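Essien River Zoo Opens the Otter Bank This September, and Two Young Otters Are Moving In

The Essien River Zoo will open the Otter Bank in September, and the whole zoo is buzzing about it. The new habitat will be home to a brother and sister pair of North American river otters, Prurier and Pruveck, who are coming to us from the Natholm Wildlife Center.

Visitors will be able to watch the otters from a shaded deck over the water, or head down the ramp to a long window where you stand eye to eye with them as they swim. (Bring a little patience and a camera. Otters are fast!) The pool holds a shallow stream at one end and a deep plunge area at the other, with a grassy slope between the two that is just right for sliding.

"I have wanted otters at this zoo since my first summer here," said Montserrat Salinas, the zoo's director of animal care. "They're curious, they're noisy, they get into everything, and they make people stop and stay. I can't wait for our visitors to meet these two."

How the otters got their names

Their names were picked by schoolchildren in the towns near the zoo. Classrooms sent in 1,593 suggestions last spring, many of them with drawings, and the animal care staff read every one. Prurier, the male, is named for the creek that runs behind the parking lot. Pruveck, the female, takes her name from the old mill downstream, where wild otters have been spotted again after a long absence. The drawings will hang along the entrance path through the end of the season, so if your child sent one in, come and look for it.
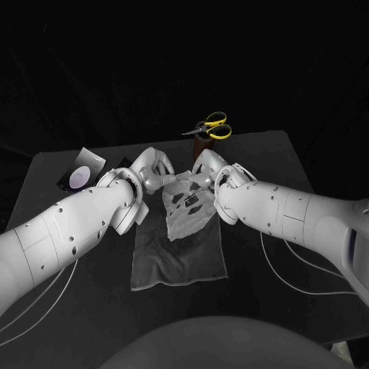
What to see on opening weekend

Gates open at 9 a.m. on both days, an hour earlier than usual. The ribbon will be cut at 10 a.m. on the first day, followed right away by the otters' first public feeding. Keepers will toss fish into the deep end and talk about how river otters hunt, how they close their ears and nostrils under water, and why they spend so much of the day grooming.

Feedings will be repeated at 1 p.m. and 3:30 p.m. In between, kids can try the mud slide (old clothes, please), make a plaster cast of an otter track, or feel a sample pelt and find out how thick an otter's coat is. The education barn will run a short talk on keeping local streams clean, with water samples from Prurier Creek under the microscopes.

Small groups can also go behind the scenes with a keeper. There are 16 places on each tour, and the tour takes in the kitchen, the night dens and the filter room, which is a lot more interesting than it sounds. Children need to be at least eight years old and must come with an adult. Sign up at the front desk when you arrive. 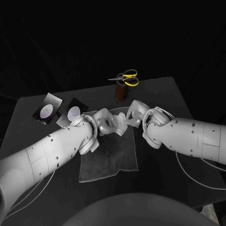
Members get an early look. The Otter Bank will be open to them on the evening before the public opening, from 5:30 p.m. until dusk, with cider and popcorn on the deck. Members should bring their cards and may each bring one guest. Anyone who joins at the gate that evening is welcome to walk right in.

A home built around the animals

Salinas and her team worked on the layout with keepers from Natholm, who have cared for the otters since they were pups and know their habits well. Prurier likes to sleep in a heap of dry leaves, so his den has a deep bed of them. Pruveck is the digger, and she has a sandy bank of her own where she can tear things up as much as she likes. Both can leave the public side whenever they want, so there may be times when you don't see them. Try again after lunch, when they are usually up and playing.

"Natholm sent us pages and pages of notes," Salinas said. "Favorite foods, favorite toys, which one steals from the other. It's Pruveck, by the way. Watch her at feeding time."

The Otter Bank is included with regular zoo admission. The deck and the lower window can both be reached by wheelchair and stroller, and benches are set along the ramp. The opening will go ahead in light rain, which the otters won't mind one bit.

Reporters and photographers who would like to visit before the opening should contact the zoo's press office to set up a time. Interviews with Montserrat Salinas are available on request.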